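Ludivine Bailly has presented the early evening programme on Simico since it was a regional radio station with a single studio. The channel now makes television as well, and she fronts both, along with the Saturday quiz *Iltevell*, which returns for a new run in December. We spoke by telephone on Monday, September 21, 2020, between her script meeting and a voice session.

The quiz is recorded at Erovthorpe, in a former corn exchange that opened in 1838. The building has a long reverberation time, and the first series was hard to follow at home. Bailly says the fault lay with the microphones as much as with the hall. "They hung everything from the roof. The contestants sounded as if they were in the next street. I asked for a lapel microphone on every person who opens their mouth, and in the second series we got it."

She came to presenting through continuity announcing, reading links between programmes from a booth. A link had to end on the second. She still times her speech without a clock and can fill 40 seconds to within one either way. "It is a trade skill, like plastering. You do it badly for a year and then you stop noticing that you do it."

The audience used to be 470 people, seated on raked benches on three sides of the floor. The new run has no audience. Simico considered recorded laughter and dropped the idea after two pilots. Bailly was against it from the start.

"Laughter on a tape has no delay in it," she says. "A real room takes half a second to understand a joke. I wait for that half second. If it comes early I tread on it, and then the contestant treads on me."

She has asked for the crew to be left audible instead. The floor manager and the camera operators may laugh if they wish, and a microphone has been placed at the back of the floor to pick them up. The effect, on the one episode I was allowed to hear, is thin but regular.

Question writing has also changed. The quiz draws on a bank of 992 questions, each checked against two sources and retired after one use. Bailly reads all of them aloud before recording and sends back any that she cannot say in one breath. Subordinate clauses are the usual cause – a contestant will press the buzzer at the first comma. 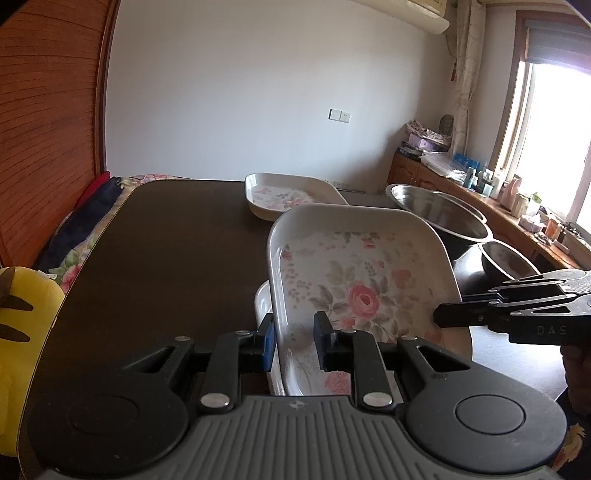 Kaushik holds that the host should not see the answers beforehand, and told her so after the last series, on the ground that viewers can hear when a presenter knows. Bailly disagrees. She wants the answer on the card, with the alternatives that may be accepted, so that she can rule at once.

"If I have to look up at the gallery, the pace has gone," she says. "It takes the next three questions to get it back."

She has no plans to leave the radio programme, although the two schedules now overlap on Thursdays. Her contract for the quiz covers one further series.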